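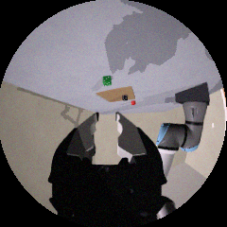 Tarnance two-arm dice set, simulated

March 27, 2023
By Sneha Agarwal

This is the readme for the simulated half of our shared workshop build. Please read the section on limits before you train anything on it, and preferably before you download it. I have been on this project long enough to be fond of it and I still don't believe most of what it claims to show.

What it is

A set of 600 simulated runs of two robot arms at a table. The objects are small dice in a few colours and a flat tan board. A run asks one arm to pick up a named die and put it on the board, or take it off again, while the other arm keeps out of the way. The arms and grippers in the simulator are stand-ins for the pair we are building on the long bench at Wekard. The real pair has one working wrist between them at the time of writing.

Vivek Kanaujia wrote the scene files. Kaisu Keskinen wrote the scoring script. I did the sorting, the renaming and this page.

What is in the folder

runs/ has one subfolder per run, numbered, with gaps. The gaps are runs I deleted by hand after the simulator crashed and wrote half a file. I didn't renumber them, as Kaisu's script already pointed at the old numbers.

scores.csv has one line per run: run number, die colour asked for, pass or fail, and the number of steps taken. The last column is called "notes" and is mostly blank. Where it says "V" it means Vivek overruled the script. I would like those looked at again.

scenes/ holds the table layouts. The board is turned a little between layouts and the dice are dropped at random near it. "Near it" was decided by Vivek and is fairly generous to the arm.

tools/ has the viewer and a converter to the Stitness format. The converter loses the lighting settings. Nobody has fixed this.

How a pass is counted

A run passes if the middle of the die is over the board and the gripper is open at the final step. By that rule 439 of the 600 passed. I'd be careful with that number. The rule doesn't ask whether the die is at rest, so a die rolling across the board on its way to the floor can pass if the clock stops at the right moment. It doesn't ask whether the other dice were knocked about either. Ramesh Katiyar went through a batch of passes with the viewer and disagreed with enough of them that we argued for an evening.
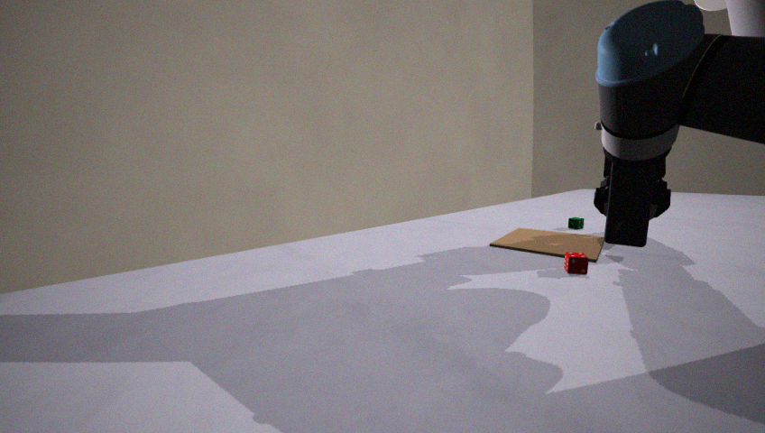

The step limit is 2,000. Most passes finish well before that. A run that reaches the limit is marked as a fail even if the arm is a hair away from letting go, and I think that is fair, though Vivek doesn't.

Limits

Grip. Friction in the simulator is set too high. The fingers hold a die by one corner in ways that rubber and plastic will not. We tried lowering it in July and the pass rate fell so far that the old value was put back "for now". It is still there.

Shadows. They are hard-edged and the lamp never moves. In the workshop there is a window, a strip light that hums, and whoever is leaning over the bench. Anything trained on these pictures may well learn the shadows along with the dice.

Grain. Some views have coloured speckle and some are much cleaner. That comes from the render settings and was not planned as a test of anything. Don't report it as one.

Size. The dice are small in every view, and in some of them the pips can hardly be made out. Please don't ask a model to read them.

Real arm. We have no matching real runs. Asnakech Belay has offered to record some once the second wrist is rebuilt, and until then any talk of the simulator "carrying over" to the bench is a guess. I took that phrase out of the first draft of this page twice.

Known faults

The file names in 113 runs use the old colour codes. The viewer copes; the converter doesn't.

Loading a scene from the Bisht layouts moves the table slightly after the arms are placed. The arms start a bit high as a result. Passes from those layouts are included in the total above and I would rather they weren't.

Use

Free to use for teaching and tinkering. If you publish a pass rate from it, say which rule you used, and give the number of runs you threw away – we forgot to write ours down.

Corrections go to me. Requests for a bigger set go to Vivek, who wants to make one. I have asked him to finish the wrist first.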